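Section 4: Setting up for the basket pick 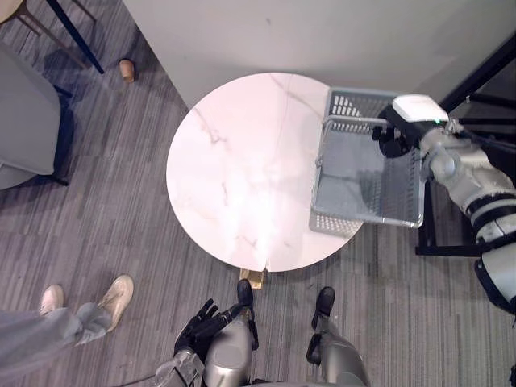
Fig. 4. Right gripper on the basket rim, seen from the head camera.

I rewrote this section on 9/5/22, after we moved the Tisik over from the old Deltetti bench in July. If your printout still mentions the bench, toss it!

1. Push the round table up close to the wall. I like 10 mm of clearance (enough for a strip of cardboard, which is how I measure it).

2. Stand the robot square to the near edge, both feet pointing forward at the table. The top should sit 762 mm off the floor. If yours doesn't, type the real height into the Giltov panel before you go any further.

3. Put the basket on the right side of the tabletop with the handle bar up. It can hang over the edge a bit, mine usually does, but keep most of the flat bottom on the table or it'll tip when the gripper lets go.

4. Look for the small green light on the wrist sensor. No light? Reseat the plug and wait for it. Please don't start a run without it.

5. Jog the right arm in slowly and close the gripper on the rim near the handle. I run the jog at 100 mm/s and I've never wanted it faster.

6. Save the pose. Mine lives in slot 407, so pick another one unless you enjoy my settings!

CAUTION: Keep your feet and any cables out of the space in front of the robot while the arms have power. The left hand hangs low and can swing when the right arm reaches.

Note: A shiny tabletop throws glare back at the head camera. Dim the lights or shift the basket a little, then redo step 5. The Fagerlund lens hood helps some, and fitting it is covered in Section 6.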